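**Hand-held grippers or teleoperation for garment demonstrations: which gives the better result per hour?**

*Posted by Yannick Rey under Methods and Replication, in June*

Our department is preparing a small study on garment handling and would be grateful for advice from groups with experience of collecting demonstrations. The intended task is simple to state: a garment is picked up from a table, straightened between two grippers, folded and laid down. We have funds for one method of collection only.

The first option is teleoperation, in which the operator drives our two arms directly. The second is to have people carry out the task with a pair of hand-held grippers and to train the arms on those recordings afterwards. The Perrin report favours the second option for soft items, but its comparison rests on 30 demonstrations for each method and a single type of towel. I should like to know whether the finding holds for clothing, and how others have dealt with the difference between a person's reach and that of the arm.

We would also welcome views on how many demonstrations are needed before the first training run is worthwhile.

---

**Miroslava Vaněk**

The finding does hold for clothing in our experience, subject to certain conditions which the Perrin report mentions only in an appendix.

Under the Virkton protocol we collected 600 demonstrations with hand-held grippers, using 15 garments and 18 operators. A smaller set was collected by teleoperation on the same garments. The hand-held set was much quicker to produce, and the policy trained on it completed the fold more often. The gap was widest for garments that twist when lifted by two points, where operators using teleoperation tended to stop and start again.

The following should be settled before you begin:

- Reach. Mark the working area of the arm on the table and discard any recording in which the operator leaves it. We did this late and lost over a month's work.
- Speed. People move faster than most arms can follow. We slowed the recordings in software - asking operators to slow down produced hesitant movements which the policy then copied.
- Starting state. Agree in writing how the garment is to be dropped before each attempt. Operators left to themselves will place it neatly.
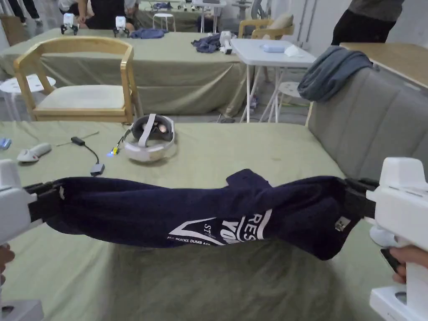
Can recordings from several operators be mixed in one training set?

They can, provided that each operator has handled every garment and that the operator's code is stored with the recording. Without the code it is impossible to tell afterwards whether a weak result comes from the garment or from one person's habits.

As to numbers, we would not draw any conclusion from fewer than 30 demonstrations of one garment. A trial run on that amount will at least show whether the timing of the jaws is being recorded correctly.

---

**primasent_user**

We use teleop for everything and it is fine. Depends on your arms.

---

**Prisis Support Desk**

The previous reply is correct that the arms matter. Where the jaws of the arm differ in width or grip from those of the hand-held unit, the recordings will transfer poorly whatever their number. We recommend fitting the same jaws to both before collection starts. Groups unable to do so may find teleoperation the safer choice, although the cost in operator time is considerable.

Please note that questions on calibration files should be posted under Equipment.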